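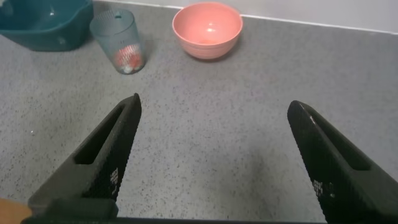 Photos: Farkeo Visitor Notes

The Bitton candy works opened its doors on 21st June, and I went on the second tour of the morning. The factory stands at the end of a dead-end street behind the Khokhar lumber yard, and the signs from the main road are poor. I drove past the turn and had to come back through the yard. Parking is free but there are only 30 spaces.

Tours are kept small and last 80 minutes. Everyone gets a hairnet and a paper coat, and jewelry has to go in a locker. The lockers take a quarter and do not give it back.

We started in the sugar room. Sugar arrives by truck and is blown into two silos outside the back wall. From there it is weighed into kettles with corn syrup and water and boiled. The floor is sticky in places, and the guide told us to walk flat-footed on the ramp.
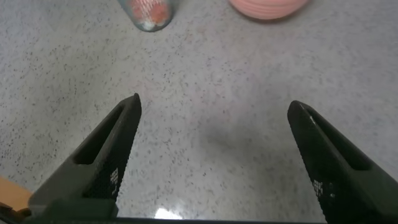 After boiling, the batch is poured onto a cooling table and turned by hand with long paddles until it is stiff enough to pull. The pulling machine is an old Bilitz with three arms, bought used and rebuilt twice. Pulling works air into the candy and turns it from clear to white. Mint oil goes in at this stage, and the smell is strong enough to make your eyes water. A few people stepped out for a minute.

The striping is done by laying colored ropes of candy along a white log. The log is then rolled thinner and thinner until it can go through the cutter. I had always assumed the stripes were printed on. Watching a log as thick as a fire hydrant shrink down to a rope was the best part of the visit for me.

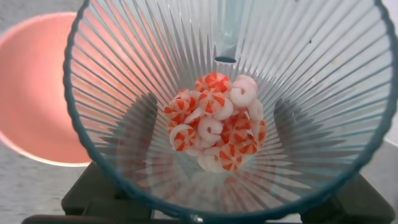 Wrapping was less interesting. The line is loud, so the guide saved the talk for the hallway, where half of our group could not hear it. I did catch that the wrapping line stops for cleaning every September and that orders for the holidays are packed before then.

The tour ends in the shop. Prices are a little lower than in the grocery store, and broken pieces are sold by the pound from a bin near the register. I bought a bag of those and a tin of butterscotch.
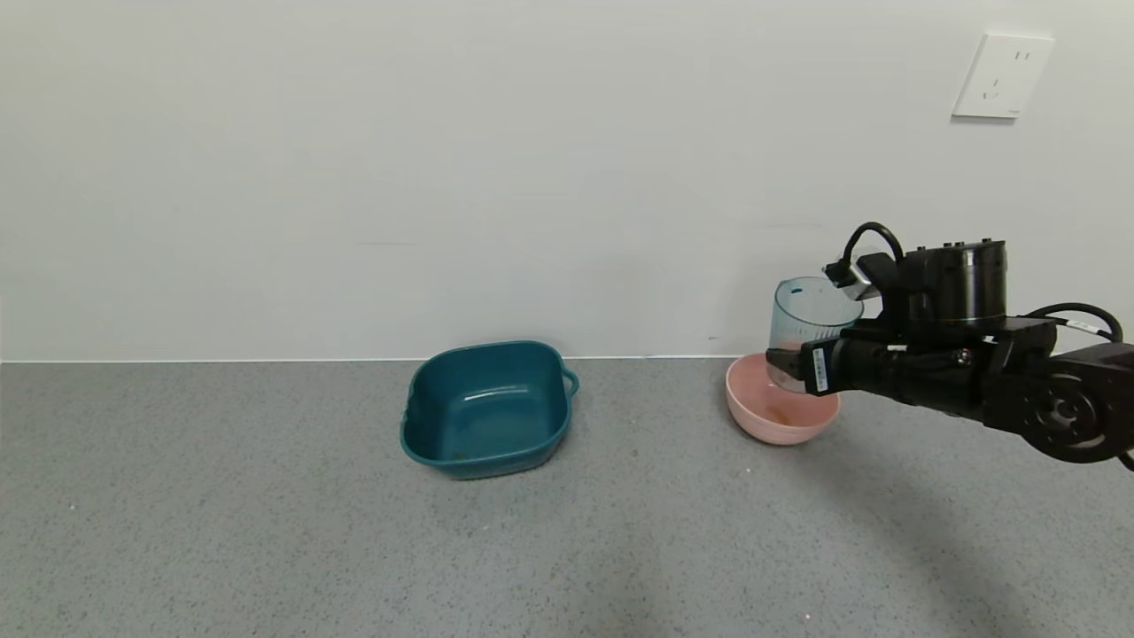

If you go

Tickets are $2 for children and $5 for adults, cash only. Book ahead, as the morning tours fill up first. Wear closed shoes, or you will be turned away at the door. There are stairs in the first half and no elevator. The restroom is next to the lockers, and there isn't another one until the shop.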